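Objet : Re: [liste-levain] Farine Wedari T80, vous en pensez quoi ?

Bonjour à toutes et tous,

Je reprends le message de lundi, que je garde sous la main :

> J'ai acheté deux sacs de Wedari T80 au magasin Bralley et depuis
> ma pâte s'étale comme une crêpe. Même recette qu'avant, même levain,
> même four. C'est la farine ou c'est moi ? Je suis à 75 %
> d'hydratation, pointage une nuit au frigo.

À mon avis c'est un peu les deux ! J'ai eu exactement le même souci en novembre avec cette farine. Elle boit nettement moins que la Vasilakis que je prenais avant, et à 75 % je n'arrivais à rien façonner. Je suis descendue à 68 %, j'ai raccourci le pointage (je sors le pâton dès qu'il a bien gonflé, tant pis si c'est à 6 h du matin) et depuis mes miches se tiennent. Pas des cathédrales, mais elles se tiennent.
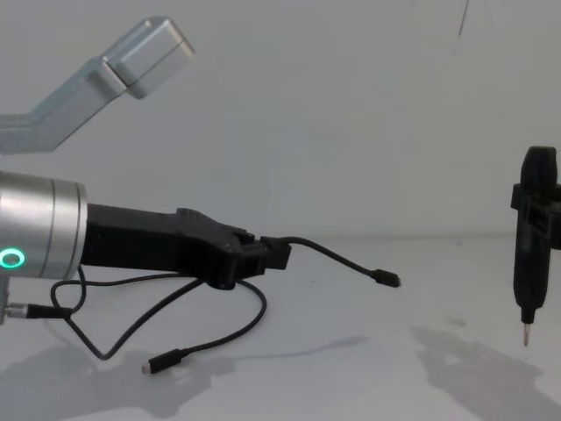 Maëlle

Pour le levain, je le rafraîchis 2 fois avant de pétrir, la veille au soir et le matin, toujours au seigle. Si le vôtre sent le vinaigre, commencez par là avant d'accuser la farine. Et pesez l'eau — j'ai longtemps fait confiance à mon verre doseur, il était faux comme pas permis.

Question façonnage, je fais une détente de vingt minutes entre la mise en boule et le banneton, bien fariné au riz. Ma dernière miche pesait 529 g à la sortie du four, croûte épaisse, mie assez serrée quand même. Mon fils la préfère comme ça pour les tartines, moi je continue à chercher mes trous.

Ah, et pour celles et ceux qui commandent en gros : la coopérative Hivine fait aussi de la T80, en sacs de 25 kg. Je ne l'ai pas essayée, je n'ai pas la place de stocker ça au sec. Si quelqu'un en a déjà pétri, je veux bien un retour, surtout sur l'absorption.

Bonnes fournées,
Maëlle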